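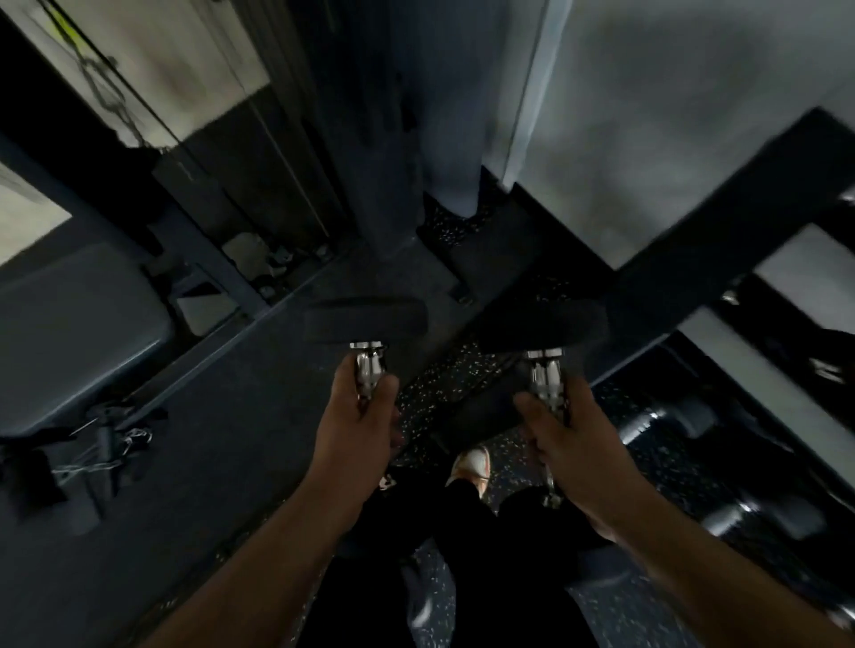

Two dumbbells, black heads, chrome handles, looking straight down. White sneaker in between.

22 October 2026

Open day at Wandonham, home late, writing this fast before it all goes. Feet sore. Ate in the car.

Got there after ten, the lot behind the building was full already so I parked by the tire place and walked back. Sign-in sheet, sticker with my name spelled wrong, a tote bag I didn't want. Jinfeng Xu was at the door shaking hands with everyone, same as in May, and he remembered me, or read the sticker.

So the whole morning was about gym work. Last time it was kitchens and folding. Now it's lifting, carrying, racking, re-racking. They want the robot (they call it Canell, don't know why) to tidy a weight room at night. Pick up what people leave on the floor and put it back where it goes. I thought it was a silly thing to build. Less sure now. Anyone who has ever closed up a gym knows how long that takes.

First hour was people doing it, with a camera up at head height. Hold, stand, look down, look over at the rack, go. What struck me is how much of the time you are looking at your own legs. Black pants, black rubber floor with the white and gray flecks, black weights. Asked Xuelian Jiang if that was a problem, all that dark on dark. She said yes, very much, and that the chrome is worse – bright streaks down the handle that move whenever you move. The early version kept reading the shine as an edge and closing its fingers in the wrong spot. She had a chart. I didn't follow the chart.

Coffee at the break was terrible and there was only the one machine. Talked with Haiyan Jia in the line, she came over from Jesier for the day and wants something similar for a stock room. Cartons though, not weights. She thinks round things are a bad place to start. I said maybe thats why they started there. She gave me her card and I've lost it already, check coat.

Then the robot. They had us behind a rope. Guangming Hao ran it from a laptop on a music stand and he talked the whole time, very fast, half of it to the laptop. First try it reached down, got the handle, lifted, clean. Carried it over, slow, slow, like my father with soup. Set it on the rail. Everybody clapped, me too.

Second try not so good. It went down for the handle and stopped maybe an inch short and just stayed there. Guangming said something about confidence and typed. Stayed there some more. A kid in front said "is it thinking" and his mother shushed him but it was a fair question. They reset it and did it over and it went fine. He told us the score for the week, 20 tries, 16 good. I liked that he said it out loud right after it froze on him.

Asked at the end about straps and cable attachments, the stuff that ends up in a heap under a bench. Long pause. Toshiko Nakajima took that one. She said soft things are a different project, Xue, separate team, and not before next year. A dumbbell is always the same shape. A pile of webbing never is. So for now it goes around the tangle and leaves it for the morning person. Fine by me, but then somebody still has to come in.

Price came up of course. A man in the back kept on at it until Jinfeng gave him a number, 1,350 a month on a lease, service included, nothing to buy up front. The man wrote it on his hand. I think that's high for a small place. Did the math on the drive and for us it would be a wash at best, and that's if it never froze. Also who do you call at 3 am. Should have asked that. Will email.

They let visitors have a go wearing the headband camera after lunch. I did it, felt dumb, got over it. You pick up a pair and walk them to the rack and then you watch your own clip back on a monitor. I look down constantly. Had no idea. I also lean left when I set a weight down, which would explain the hip. Xuelian said most people look at their hands only for the first second and then they're looking where they're going, and I'm the opposite. Didn't say whether that was useful to her or not.

There were around 23 of us by then, a bunch had left before lunch. Sandwiches were good, egg ones went first.

Things to remember –
ask about night hours and who picks up the phone
ask whether it can read the numbers on the ends or just goes by size, forgot completly
floor, does it need the lights on, and how bright
send Haiyan the lease number if I find the card

One more thing from the drive. Their practice corner looked like a real gym, benches and cable machine and everything, but it was quiet. Ours is never like that. Music, people stepping over each other, somebody's water bottle rolling off. Would like to see Canell do one rack with the after-work crowd in the room. Guangming said people are "on the roadmap." It's supposed to work at night so maybe it doesn't matter, but we've always got that one guy who stays past close.

Next open day is in May again. Probably go. Bring own coffee.

Hip hurts. Bed.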